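Bellolow Soundbar Review: Hearing Every Punchline Again

Filed under: Home Viewing, Stand-Up, Sound

I watch a lot of stand-up at home. Specials, late-night sets, those half-hour showcases where you get four comics and only know one of them, old talk show clips when I should be in bed. My husband prefers crime dramas, but he'll come in from the kitchen for a good comic and stand behind the couch with a dish towel, and that's when the trouble used to start, because one of us would miss the end of a joke and ask the other one, and by the time it had been repeated in my flat little voice it was dead, and so was the next one.

Our TV is a perfectly nice TV with terrible speakers. They point backward at the wall. Music comes out all right and explosions come out very well indeed, but a person talking quietly into a microphone in a room full of laughing people comes out like somebody on the phone in the next apartment. I put up with it for years and turned on captions, and captions are murder on comedy! You read the punchline a full second before the comic gets there. I've had whole specials spoiled that way, one line at a time.

So in July I finally bought the Bellolow, the long one with the built-in subwoofer, from Lestora, for $211 with the delivery included. I've had it under the TV long enough now to have opinions, and people keep asking me in the comments on my special roundups what I watch on, so I'm going to go on for a while.

Getting it set up

The box is long and awkward and I carried it up the stairs by myself like a surfboard. Inside you get the bar, a power cord, one HDMI cable, a remote, wall brackets I haven't touched and a booklet in very small print. I had sound coming out of it in 20 minutes, and a good part of that was me pulling the TV stand away from the wall and finding a sock.

Our stand is a low Hägglund with a lip along the front, and I was worried the bar would sit too high and block the little sensor on the TV. It does, a tiny bit. If I'm lying flat on the couch the TV remote won't reach past it. If I sit up like a decent person it works fine. Measure the gap under your own screen before you order, and measure it at the middle too, where some TVs dip down.

There are 2 HDMI sockets on the back and you'll want the one marked for the TV. I used the other one first and spent a while saying unkind things to the booklet.

How it sounds, with jokes in it

The first thing I put on was Mohcine Ragab's hour, the one he taped in the old boxing gym, because I knew it was a hard one. He mutters. He does it on purpose, he'll drop a line almost under his breath while the crowd is still roaring from the last one, and half his best stuff is down there. On the TV's own speakers I'd have told you he had a slow stretch in the middle of the show. He doesn't! He has an entire running bit about his uncle's van that I had simply never heard. I laughed so hard at a special I'd already seen twice that my husband came in to check on me.

The button that does this is called Voice on the remote, and it has three strengths. Low is what I leave it on. Medium is good for late-night shows where the band is loud and the host talks over the applause. High makes everybody sound as if they're reading the news in a closet, and I'd only use it if you were running a dishwasher in the same room.

What surprised me was the crowd. With the old speakers the laughter was one big wash of hiss, and now I can hear that it's people. There's a woman in Stela Voicu's new special with a laugh like a door hinge, somewhere over on the left, and Voicu notices her early on and starts playing to her, and by the last ten minutes the two of them are practically a double act. I would have missed all of it. Voicu's hour is wonderful, by the way, much looser than her last one, and I'll have a proper write-up of it as soon as I've stopped quoting it at people.

Bass is fine. I'm not the person to ask about bass. The walk-on music thumps a bit, and the crime dramas have become a good deal more menacing from the bedroom.

There is a Night setting that squashes the loud parts down, and I was very hopeful about it since most of my viewing happens after eleven. It does keep the applause from waking anyone. It also flattens the comic a little, so a shout and a whisper come out nearly the same size, and for a performer who lives on that difference it takes some of the fun away. I use it for talk shows and turn it off for specials.

Against the Dirkach

My sister has the Dirkach bar, and I borrowed it for a week and swapped the two back and forth until everyone in my house was sick of me. The Dirkach is prettier. It has a cloth front and rounded ends and it's easier to live with if you mostly play music. For voices I liked the Bellolow better every single time. The Dirkach also has a habit of going to sleep during quiet moments, and there is nothing worse than a long, brave comic pause followed by the speaker clicking off and missing the first word when it wakes up. She says you can change that in the app. We could not find where.

The Bellolow has an app as well. I installed it, it wanted my location and my birthday, and I took it off again. Everything I need is on the remote.

Little annoyances and looking after it 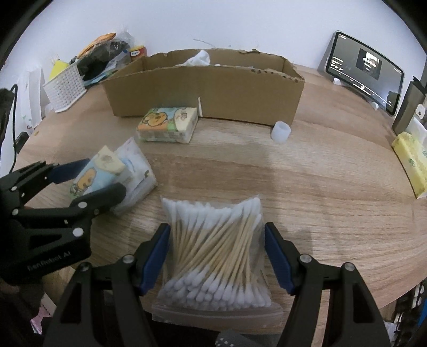 The Bellolow's remote is the weakest part of the whole package. It's small and light and the volume buttons feel mushy, and after a few weeks of snack-handed viewing the Voice button began to stick. It's also the kind with tight little seams around each button where crumbs go to retire. A dry cotton swab run around the edges sorted it out, and I'd say get the ones with wooden stems if you can, the sort that come packed by the dozens in a clear plastic bag, because they don't bend when you lean on them. I use them for the grille on the bar as well, which is metal with tiny holes and collects dust like you wouldn't believe. Go gently there, and keep anything damp well away from it. A swab is also just the right size for the sockets on the back with the power unplugged, though I only bother when I'm moving the stand anyway.

The display is the other thing. It's a row of little lights behind the grille, and you're supposed to learn what they mean. White moving left is volume going down, blue blinking is Bluetooth, and there's an orange one I've seen exactly once and couldn't find in the booklet. I would happily have paid a bit more for a plain number.

And every so often, when I switch from the streaming box to regular TV, the voices land slightly behind the lips. Turning the bar off and on cures it. With a drama I might not care, but comedy is all timing, and even a small lag makes a good comic look badly dubbed.

Would I buy it again?

Yes, at that price, without much agonizing. Lestora has the bigger Bellolow set too, with two extra speakers for the back of the room, and it was $581 when I looked. I can't see the sense in it for the way I watch. A comic stands in one place and talks to you, and I'd like the talking to come from where the comic is standing. If you're more of a concert film person, or you have a big room and a family who'll help you hide the cables, you may feel differently, and I'd love to hear from anyone who has it.

If your TV's sound is already decent, or if you watch everything with headphones on, save your money and buy a ticket to a live show. For anyone else who has been squinting at captions and getting the joke too early, this has been the nicest change to my evenings in a long time. I'm now working my way back through everything I gave a lukewarm review in the last couple of years, starting with the ones who mumble, and I already owe two apologies. Those will be in next month's roundup.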